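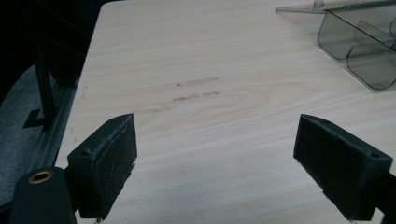

Thank you, Si-eun, and thank you all for coming in out of the parking lot wind. I have the slot before lunch, so I'll try to keep my eye on the clock, and if I run over, please wave at me. (Pause. Find Bit-na at the back, she has the timer.)

My subject this morning is the sorting table. Most of you make jewelry at home, and most of you, I suspect, do it on the same table where you eat and pay the bills and help somebody with fractions. I did that for years. I want to talk about clearing that table before you start, and about going through your tangled odds and ends, the chains and wires and bits of cord that we all keep in one drawer and promise to get to someday.

Start with the surface. A pale table is a kindness to your eyes. I used to work on a dark green cloth my aunt gave me, very handsome, and I lost jump rings on it every single week. When Han-gyeol talked me into working on bare light wood I found I could pick out copper and brass from clear across the room, though silver still takes a lamp held low. (Ask: who works on a cloth? Let them answer, they like this part.)

Wipe it down first with a barely damp rag and let it dry. If there are old pencil marks or a gray smudge that won't come up, leave it be! I have spent whole evenings scrubbing at a mark when I should have been sorting.

Then bring out one tangle. Only one. Put the drawer back.

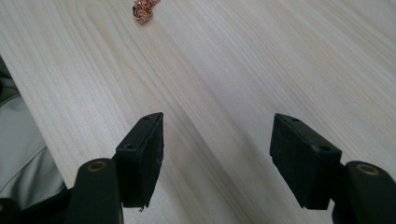
A little heap of copper color on light wood, near the top.

I do love that pinkish orange when it catches the light. Now, when you have a bundle like this in front of you at home, the first job is to find out what it is. Fine wire and fine chain can look very much alike when they're heaped up, so don't pull. Pulling puts a kink in wire and a knot in chain, and I have ruined plenty of both. Loosen it from the outside with two blunt needles, opening the loops a little at a time, and turn the whole bundle over now and then to see how it looks from underneath.

(Slow down here. Last time I rushed it and had to go back.)

Viorica Pavlović, who taught the beginners in our old space on the hill, gave each tangle up to 80 minutes and then set it aside for another day. I'm less patient and stop at 56, which is the length of a radio program I like. You'll find your own number. If it's chain and it still won't give, a dusting of talcum powder helps the links slide, and you can rinse it afterward in warm soapy water.

Once it's loose, lay it out straight and decide right then where it lives. Mine go in small lidded boxes with a paper label - metal, thickness, and the month I sorted it. I wrote "May" on so many last spring that I ought to have had a stamp made.

(If there's time: the story about Byung-chul and the necklace in the vacuum cleaner bag. If not, go straight to questions.)

Bit-na has handouts by the door with the needle sizes on them, and there are 134, so please take one for a friend. I'll be at the long table through lunch if you've brought a tangle with you.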